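Keeping House Through a Curfew: Tips for Families

Most of these tips were collected in Prendondale during the weeks in September when the roads east of town were closed and the curfew started at 6 p.m. Some came from families who had already left one home in a hurry. Take what fits your house and skip the rest.

Papers

Put birth certificates, passports, school records and the deed or lease in one zippered plastic folder. Hang it on a hook inside a closet door, at a height an older child can reach. Photocopies go in a second folder at a relative's house, preferably in another district.

Add one recent photo of each person in the family, printed, with height and any scar or birthmark written on the back in pencil. If someone is missing, the police desk and the aid office will both want one, and a phone with a dead battery is no help. Replace children's photos every school year.

Contact cards

Write a card for every child with their full name, both parents' names, and two phone numbers. One number should belong to somebody who lives far away. Local lines are often down when long-distance ones still work. Cover the card on both sides with clear packing tape and sew it into the lining of the everyday jacket. Don't pin it on the outside where strangers can read the name.

Have children learn one number by heart. Kalliopi Hoxha taught hers to sing it while washing dishes, and the youngest had it by Wednesday.

A meeting place

Choose one close to home and one on the far side of town. Walk to both with the whole family, in daylight. Schools and markets are poor choices if they have been targets before. A clinic or the home of a friend is usually better. Agree how long to wait at the first before going on to the second, and write it on the back of the contact card.

Water

Fill containers in the morning, when pressure is best. Use food-grade jugs with tight lids and keep them off a concrete floor on a board. Empty and refill them if the water smells stale. Old bleach or detergent jugs should be kept for flushing only, and marked with a big F in paint or nail polish so they don't get mixed up.

If you have to boil water, bring it to a full rolling boil, let it cool with the lid on, and pour it straight into a clean jug. Don't dip into the pot with a cup someone has been drinking from.

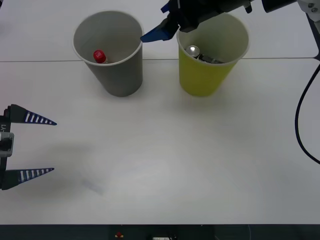
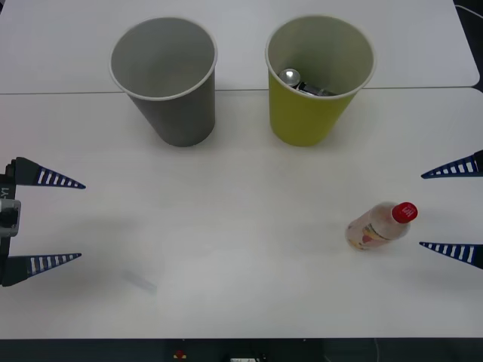

Two paper cups on a white tabletop.

Food

Cook the main meal at midday if the power goes off in the evening. Flatbread, boiled eggs, peanut butter and roasted chickpeas need no heating later. Open the refrigerator as little as you can during a cut. Put the things you'll want first on the top shelf at the front before the power goes.

Dry goods keep better in jars than in paper sacks. Tape the cooking time to the lid, so that whoever is home can manage without you.

Light and noise

Candles tip over in the dark and children knock them down. Use a flashlight stood on its end so that it lights the ceiling. Thick blankets over the windows will keep light in, and they also help with flying glass. Hang them from nails above the frame, not from the curtain rod, which will bend.

Sleep in the room with the fewest outside walls. Shoes go beside each mattress, untied and facing out.

A radio is worth the batteries. Listen at set times, say breakfast and early evening, and turn it off in between. Gerrit Cele, who ran the night desk at our local station, used to tell callers that the same report repeated every hour is still one report. Young children shouldn't hear it at all if you can help it.

Money

Keep some cash in small bills, split between two people. Shops that stay open rarely have change. I keep 40 in ones and fives in an old tea tin and leave it alone.

When a relative hasn't come home

Report it the same day. You don't have to wait, whatever the person at the counter says. Bring the photo, a note of the clothes they had on, and the last place and time anyone saw them. Ask for the report number and the officer's name, and write both down before you leave.

Keep a notebook by the phone for every call, with the time. Let one person in the family do the talking to reporters, and decide beforehand whether you want your name used. Somebody should stay at the house, and that person needs a hot meal and a turn to sleep like everyone else. Neighbors who ask what they can do can be given the cooking.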